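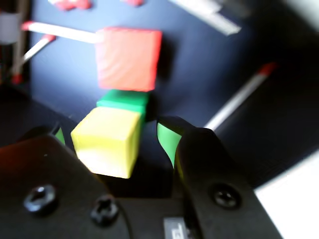 Ruststead Workshop Building -- Facilities and Safety Group
Periodic Inspection Checklist: Stairs, Storage and Fire Provisions
Date of inspection: 2018-05-30
Inspector: Hajar Nasr
Accompanied by: Igor Urban

Ratings: S = satisfactory, A = action needed, N/A = not applicable. Comments are required for every A.

1. Exit routes
1.1 Main corridor clear to full width -- S
1.2 Rear stair, treads and nosings -- A
Comment: Nosing strip on the fourth tread from the bottom has lifted at the left end. Refix with screws. Adhesive was used last November and has let go.
1.3 Rear stair, handrail -- S
Comment: Bracket at the landing retightened during the visit.
1.4 Exit signs lit -- A
Comment: Sign over the Sheehan Street door is dim. Replace the battery pack, then repeat the discharge test.

2. Fire extinguishers
2.1 Mounted, tagged, access clear -- A
Comment: Unit 14 is behind the paper recycling bins. Move the bins, not the extinguisher. Same comment was made at the previous inspection.
2.2 Pressure gauges in the green band -- S
2.3 Wall plan matches actual locations -- A
Comment: Plan still shows a unit in the old mail room. Gilang Oei has the drawing file.

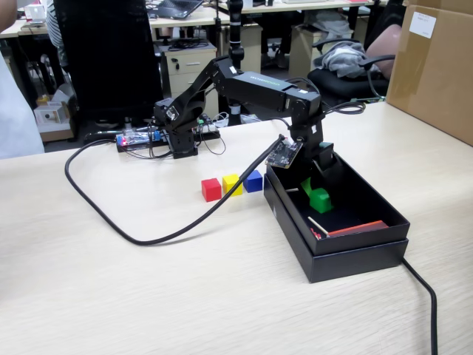
3. Storage and shelving
3.1 Load labels present -- A
Comment: Label missing on the Drosa rack, bay 2. Rated load per shelf is 300 lb according to the purchase record. Print and attach.
3.2 Heavy items at or below waist height -- S
3.3 Uprights anchored to wall -- S
Comment: Anchors checked by hand on all bays. Slight movement at bay 5 is in the shelf clip. Clip replaced.
3.4 Clearance below sprinkler heads -- A
Comment: Archive boxes in room 237 are stacked too high on the top shelf. Róisín Brophy will have the top row moved to room 184. Until that is done, nothing further goes into 237.

4. Electrical
4.1 Panel access clear -- S
4.2 Extension cords not used as permanent wiring -- A
Comment: One cord in the kitchen feeds the water heater. Remove it and move the heater to the wall outlet beside the sink.
4.3 Cover plates intact -- S
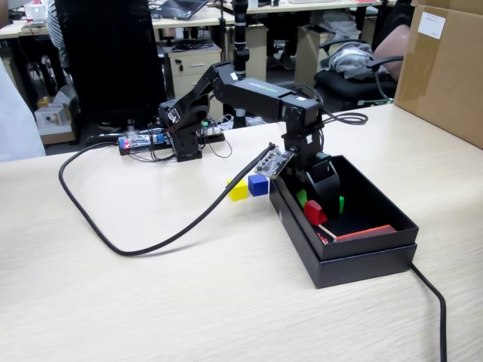

The outlet by the window was tested under load and did not trip. The tester used was the Farow unit, and its calibration sticker is current. Outlets behind the copier could not be reached and are carried over to the next visit.

5. First aid
5.1 Cabinet contents against list -- A
Comment: Eyewash bottles expired. Reorder two.
5.2 Contact sheet current -- S

Actions to be closed in the log by Nuala Mac Carthaigh. Items 1.2 and 3.4 take priority.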